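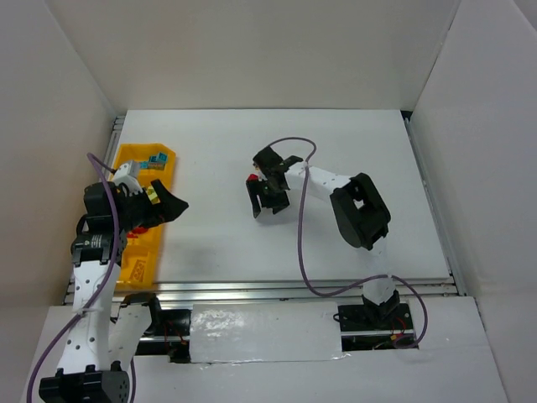

Foto: Ilídio Veloso / Revista Mudell

Las copias de seguridad, explicadas para peques

Imagínate que escribes un cuento larguísimo en un cuaderno. Nueve capítulos. Y un día, plof, se cae a la bañera. Adiós cuento.

Con la tablet o el ordenador puede pasar lo mismo. Se rompen, se pierden, alguien borra lo que no era. Para eso están las copias de seguridad.

¿Qué es una copia de seguridad?

Pues otra vez lo mismo, pero guardado en otro sitio. Tus fotos, tus dibujos, el trabajo de los volcanes. Si falla el primero, tiras del segundo.

Ojo: dos copias en la misma tablet no valen. Si la tablet se cae al río, se van las dos al río.

¿Dónde se guardan?

En un disco externo. Es una cajita que se enchufa al ordenador. Copias, desenchufas (¡con cuidado, primero "expulsar"!) y al cajón.

En un lápiz USB. Más pequeño, cabe menos y se pierde enseguida. Para los deberes, bien.

En la nube. No es una nube de verdad – son ordenadores muy grandes que están en otro edificio, a veces en otro país. Tus cosas viajan hasta allí por internet. Hace falta una contraseña y que un mayor te ayude a crear la cuenta.

La regla del 3

Fácil de aprender. Tres ejemplares de lo importante: el original y dos copias. Y una de ellas fuera de casa, por ejemplo en la nube o donde los abuelos.

Phyllis Pearce, que da clase de informática en el colegio Catterall, guarda así los dibujos de sus alumnos. Hasta 700 en un curso. En octubre se le estropeó el portátil y los recuperó todos en una tarde, merienda incluida. 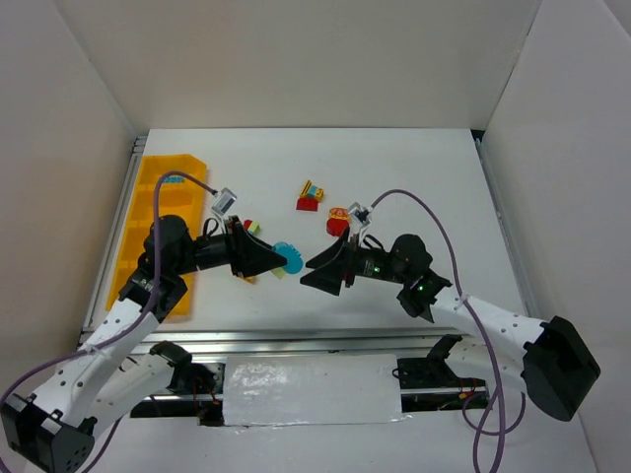 ¿Cada cuánto hay que copiar?

Depende. Si dibujas todos los dias, una vez por semana. Si casi no usas el ordenador, una vez al mes. Hay programas que lo hacen solos, como Bredanus: le dices qué carpeta y a qué hora, y ya. Eso sí, el ordenador tiene que estar encendido.

¿Y cómo sé que funciona?

Prueba. Abre una foto de la copia. ¿Se ve? Bien. ¿No se ve? Avisa a un mayor y se hace otra vez.

Palabras raras

Restaurar: traer las cosas de vuelta desde la copia.
Archivo: cada foto, canción o texto que guadas.
Carpeta: donde metes los archivos para no liarte.

Ahora te toca: elige una carpeta y pide ayuda para copiarla hoy.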